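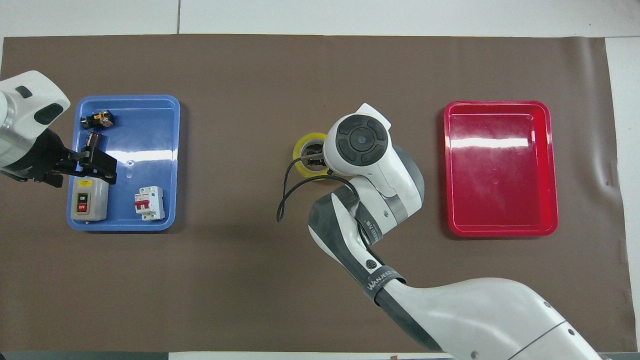
Paraskevi Tzanetos wrote to me that a planner which cannot say why it stopped is worse than no planner, and that she would take a fixed script over one any day. She was responding to a note I posted in November on error handling in bimanual sorting. I agree with the first half of her sentence. The second half I want to argue with, at some length, as it is the position most integration teams end up in by default.

The common layout in our software goes like this. Perception produces a list of objects with poses and class labels. A task planner assigns each object to an arm and a destination. A motion planner finds paths. A controller runs them. Each layer returns success or failure to the one above it, and in most codebases I have read, that return value is a boolean or an enum with 4 members, one of which is UNKNOWN.

Small electrical parts are where this breaks down. A miniature circuit breaker in a glossy blue tray is an easy detection and a poor grasp target if the tray wall is close to it. A switch box with a green ON button and a red OFF button has a front face that the gripper should stay off. Tape is worse. A roll lying flat can be taken across the outside or with one finger inside the core, and the two options have different clearances, different failure modes and different release behavior. A planner that picks one and reports "grasp failed" has thrown away everything the operator needed.

At Wuvstead we ran Lidano, our in-house task layer, for two years with the boolean interface. The logs from that period are close to useless. We can see that a motion was aborted. We cannot see whether inverse kinematics had no solution, whether the other arm held the shared volume, or whether the pose estimate had jumped between planning and execution. Those three cases call for three different repairs, and the code treated them all with a retry.

Retry is the real subject here. It hides defects in every layer at once. If the pose is noisy, a second look will often give a better one, and the perception bug stays in the tree. If the path sampler is badly seeded, a second run will often find a path, and the sampler stays as it is. We had a default of 7 retries. Nobody on the current team could find the commit message that justified it.

The change I would make first costs little. Every layer returns a structured reason: which constraint was violated, by how much, and on which inputs. For a collision, that means the pair of links or objects and the penetration depth. For a timeout, the best partial result. For a lock, the holder and the time held. We added this to Lidano in a patch of 700 lines, most of it plumbing, and the planning time did not move enough to measure.

The second change is less popular. Arm allocation should be a planning variable. It is often a rule, left arm for the left container and right arm for the right, and the rule works until an object has to cross the middle. Then somebody adds a handover state, then a special case for the handover state, and the state machine grows until it has to be printed on two sheets. Ifigeneia Chatzigeorgiou's objection is that joint allocation makes behavior harder to predict for the person at the stop button. She is correct about that. I would answer it in the interface, by publishing the next 16 planned actions before any of them runs, and leave the search free.

Which brings me back to the fixed script. A script is predictable because its author has already made the decisions, under assumptions that are not recorded anywhere. When it stops, it says nothing about those assumptions. It gives you a line number. The Greltedard people maintain a script library of this type, and their field reports are mostly line numbers followed by a guess.

The Ngata driver still collapses all controller faults into one code before they reach Lidano. Until that is fixed, joint limit and torque limit look identical from the planner, and I would not trust any statistic that separates them.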